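Ma grand-mère repassait les nappes. Toutes, même celle du petit-déjeuner, même celle qu'on allait recouvrir d'une toile cirée dix minutes plus tard. J'ai longtemps trouvé ça absurde (et un peu triste, pour être franche), et puis j'ai emménagé à Clunton, j'ai acheté une grande table, et me voilà, à quarante ans passés, en train de défendre la nappe blanche devant des amis qui mangent sur des sets en liège !

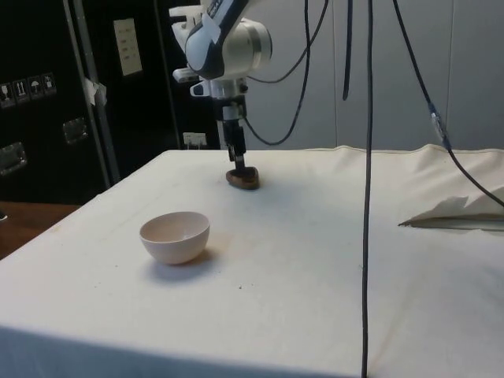
La nappe a mauvaise presse, je le sais bien. On la dit bourgeoise, salissante, bonne pour les mariages et les restaurants où l'on chuchote. Chez Kasprzak, où je déjeunais encore en février, ils ont tout enlevé pour laisser le bois nu, et depuis on s'entend à peine, chaque fourchette posée fait un bruit de chantier. Alors qu'un simple tissu blanc jeté sur une grande table, comme celui de la photo, change déjà tout : la lumière se pose dessus, les couleurs ressortent, on voit ce qu'on fait et ce qu'on mange. Mon voisin Otis Tillman prétend que c'est justement le problème, qu'on voit surtout les miettes. Eh bien oui, on les voit, et alors ? On les ramasse.

L'autre argument, c'est la lessive. Là, je veux bien discuter. Une nappe en lin, ça pèse, ça prend toute la machine, et le vin rouge ne pardonne pas. J'ai payé la mienne 70 euros et je l'ai tachée le premier soir, avec une betterave. 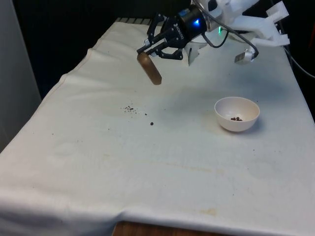 Amerley Sowah

La tache est toujours là, rose pâle, du côté de la fenêtre. Je pose la corbeille à pain dessus quand on est 6 à table, et quand on est 2 je la laisse tranquille. Mes invités la connaissent, ils demandent de ses nouvelles ! Je me méfie d'ailleurs des gens qui ne sortent la belle nappe qu'à Noël, pliée au carré, avec ses marques de tiroir. Un tissu qui ne sert pas jaunit dans le noir, et on finit par le donner sans avoir renversé quoi que ce soit dessus.
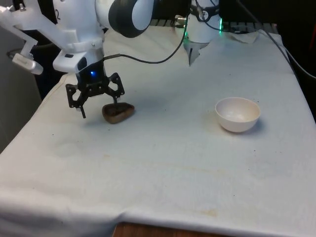
Quant au repassage, j'ai tranché, et ma grand-mère me pardonnera : je ne repasse plus. Je secoue, j'étends bien droit, je lisse avec la paume et je m'en tiens là. Les plis s'en vont un peu avec le poids des assiettes, ou ne s'en vont pas. Essayez ce soir, avec un vieux drap si vous n'avez rien d'autre, et mettez la betterave au milieu.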